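Danica Kováčik has sold printed table mats under the Puteck name for 2 years, and I went to see her because I don't get them. Pink, black and white, fake marble, gold lettering. My kitchen table has done without all that so far.

"People want the table to look finished," she told me. I asked finished by whom. She let that go and said the marble print hides crumbs.

Does it? The dark veins on white might. A crumb on the black part would show up from the hallway, and I said so. "Then you wipe it," she said. It's fabric, so I'm not sure wiping gets you far with gravy.
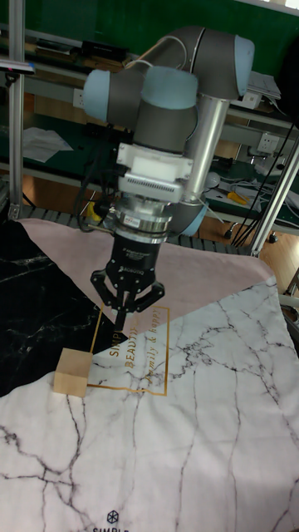 We moved on to the words. The mat says "SIMPLE BEAUTY" and, in the same gold box, "family & happy." I wanted to know who wrote that second line, and whether they had meant to stop there. Kováčik laughed for the first time. "It came with the pattern. We asked Jarmila if we should fix it, and she said customers like it."

Jarmila Krajčí handles the orders. By her count they shipped 1,271 mats up to the end of October, and 30 came back. "Mostly wrong size," she said. Mostly? "A few didn't like the pink."

I'm with the few. There is a lot of pink, and it runs on a slant, so a plate set down square to the table edge is going to look crooked next to it. Kováčik says you stop noticing after a week. She offered me one to take home and test. I said I'd think about it, and left without it.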